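Pre-session check, hand-held gripper, kitchen counter tasks
Site: Grikcombe kitchen
Checked by: Larysa Kovalchuk
Month: September

1. Screws on both fingers seated. OK
Comment: I gave each one a quarter turn with the small driver and none of them moved, so I'm happy to leave them until the next check. Please don't crank on them, the plastic is softer than it looks!

2. Blue pads clean, ridges not worn. OK
Comment: Wiped both with a damp cloth. The left one had a bit of flour down in the grooves from the dough set – do give these a wipe when you finish, even if it's late and you want to go home.

3. Lens wiped, storage card has room for the session. OK
Comment: Card was cleared this morning. We plan 100 examples of the chopstick pickup, and the Dutby set stands at 2,055 in total before we start.

4. Counter dry where the operator stands and reaches. OK
Comment: Dried it twice, as the tap had been running for the rice bowls. Look at the floor too, please, especially by the sink.

5. Cables clear of the work area. NEEDS ATTENTION
Comment: See the picture. I know there are only so many places for them to go in a kitchen this size, but I would like them up off the counter before anybody runs the tap.

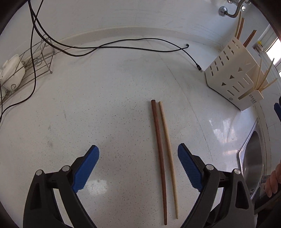

Item 5: black cable along the back of the counter, with the connector lying on the right. Chopsticks between the pads.

6. Sharp or pointed items put away or turned from the operator's hand. NEEDS ATTENTION
Comment: The thin sticks in the utensil holder fan out toward the sink side, right where a wrist comes past on the way back. Turn the holder or take them out altogether. The chopsticks can stay, we need those.

7. Objects match the task sheet. OK, with a note
Comment: The sheet from Zernuder says "two chopsticks, any kind," so one dark and one pale is perfectly fine, and I rather like the variety for training. Just write it down as a mixed pair so whoever labels the set isn't left guessing.

8. Operator rested, break agreed. OK
Comment: Ten fingers are worth more than any dataset, so stop when your grip gets tired – we can always pick up the rest tomorrow.

Open items: 5 and 6. Start once both are initialed.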